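# Notebook – open day, June 15, 2019

Writing this up the same evening while my feet still hurt and I can read my own scribbles.
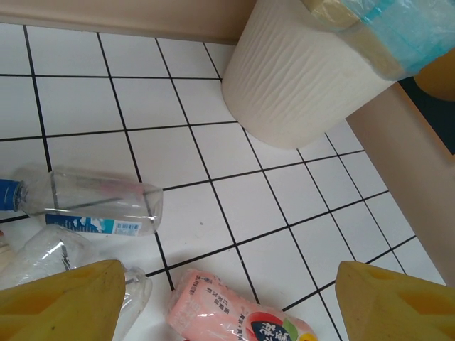 Chalerm Onsri and I had the floor pickup station all day, and I have to say it was the nicest corner to be stuck in. The Flivska people had the big arm next door with the music and the lights, but families kept drifting over to us, I think because everybody knows what it is to pick things up off a floor. One grandmother stayed through 16 tries in a row and cheered for every one of them, including the misses (bless her).

Setup, for whoever does this in September: we ran the yellow fingers, the camera at the wrist, and the Ciltow controller on the slow profile. Chalerm wanted the medium profile and I talked him out of it, and by lunch I was sorry, as people do wander off when the approach takes so long. Next time start on medium and drop down if small children are close to the rope.

Tally from the clipboard, both of us keeping score: 51 good lifts before lunch. After lunch I lost the clipboard to a very serious boy who wanted to be the scorekeeper, and his system is his own, so I'm leaving those numbers out.

Things that gave us trouble:

- Crumpled clear bottles. The white tile shows straight through them and the grasp point jumps around between the folds and the grout lines. Same complaint as in the spring, only now with an audience.
- The big white roll. Fine when we came at it across the short way, hopeless end on. Chalerm thinks the fingers need to open wider and I think we need to turn the wrist sooner – we agreed to try both before arguing any more.
- The pink package with the Chinese lettering was a pleasure by comparison. Plenty of color against the floor, and the camera settled on it nicely.

Battery on the base was at a sad level by closing, even though we'd swapped it once. I'd like two spares in the bin next time and not one.

The visitor from Clirkent asked a good question that I answered badly: how does it decide which thing to go for first? I said "nearest," and that's mostly so, but the score also takes in how sure the detector is. I've promised to send a proper note. Somebody please remind me.

The front desk counted 700 people through the door. My voice believes it.

To do:

- note to Clirkent
- log files off the Ciltow box, before anyone wipes it
- return the rope stands to Org
- ask Chalerm for his list of wrist angles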